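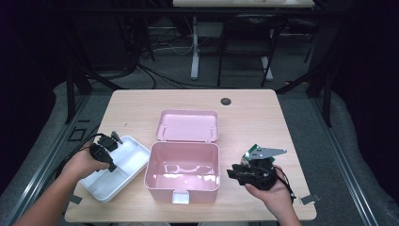
Pink storage box with the lid open, on the table.

Prurketbridge Documentary Evenings
Checklist before opening the hall, October program
Film: Murkomard (documentary), with short film before it

I fill in this list in the afternoon and again when the doors open. OK means I looked at it myself. Comments are written under the point.

1. Exits
Main door opens from inside without key: OK
Side door opens from inside without key: OK
Comment: The side door is heavy in the last part of the movement. It opens, but a child or an older person will need help. I asked for the hinge to be oiled.
Exit signs lit when the hall is dark: OK
Comment: Please check this with the hall lights fully off. With half light every sign looks good.

2. Seating
Permitted number of seats: 40
Seats put out: 37
Comment: Three places are left free at the end of the second row for wheelchairs. Do not fill them with chairs when the hall becomes full.
Center aisle, minimum 900 mm: OK at the front, NOT OK at the back row on the first measuring. Moved two chairs, measured again, OK.
Chairs in each row joined together: OK

3. Projector and sound
Projector stand locked: OK
Ventilation opening of projector free: OK
Comment: Last month the curtain was touching it. The curtain is now tied.
Cables across the aisle covered and taped: OK
Comment: The Bemutar speakers have a shorter cable than the old ones, so the cable hangs in the air behind the left speaker. I put a chair in front of it. For the next screening we need an extension.
Loudspeaker stands cannot tip over: OK
Sound level tested with the opening scene: OK
Extension reels fully unrolled: OK

4. Fire
Extinguishers in place, seal not broken: OK
Extinguisher inspection date still valid: OK
Nothing stored on the steps behind the screen: NOT OK
Comment: Rolled posters from the Fuentealba retrospective were lying there. Moved to the office before 17:00.

5. During the film
One person stays next to the main door: agreed
Small flashlight at the door, tested: OK
Announcement of exits before the short film: agreed
Comment: The announcement must be made also for the late show. It was forgotten in spring, when the two shows were close together. 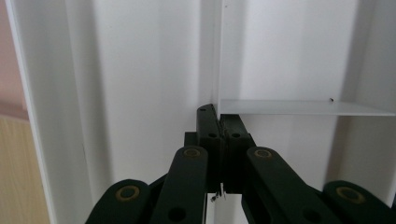 One reply from the evening team asks if point 2 should also count people who stand at the back: "We had 32 sold tickets and I wanted to let in more guests without seats. The list says only seats." The limit is for persons in the hall, seated or standing, so I will change the wording in the next version.

Still open: side door hinge, cable for left speaker, new wording of point 2.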